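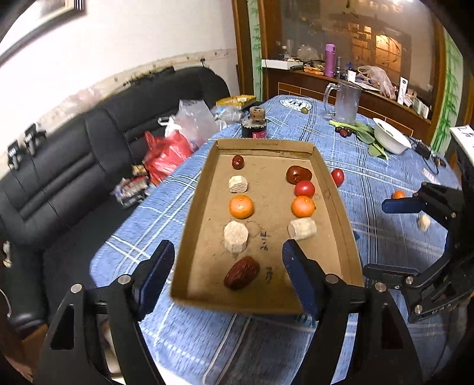 What do you need to put the Wurico hand gripper together at home? A small cross-head screwdriver, a set of hex keys and an afternoon, plus a friend if you're building a pair.

Wurico is a two-fingered gripper you hold and squeeze yourself, and we love it. Tanko Akande drew the first one at the shared workshop in Trerwood in March, and by the time Modupe Nwosu had tried it on a bowl of grapes there was a queue for the printer! The kit has come on a long way since then.

The padded fingers are the bit we fuss over most. Bare plastic skids off anything round, so each finger gets a soft sleeve that gives a little when it meets fruit - tomatoes and mandarins are good practice, and so is anything dried and wrinkly, which asks for quite a different squeeze. Start slowly. It took me most of an evening to stop chasing things round the table.

In the kit
Printed frame, in two halves
Fingers and 5 spare sleeves
Bolts and washers, with 3 hex keys
Printed guide by Onyekachi Shehu

Weight when built: about 700 g

You'll want to do the bolts up finger-tight first, close the gripper a few times, then tighten properly. If one finger sits proud of the other, loosen the lower bolt and nudge it across (the guide has a drawing of this on the back page).

Left-handed builders can flip the handle round. Ayuba Kyei uses his that way all the time and swears it's comfier.

Spare sleeves are sold separately, and the Wotham workshop keeps a few behind the desk. The next batch of kits goes out on 16th June.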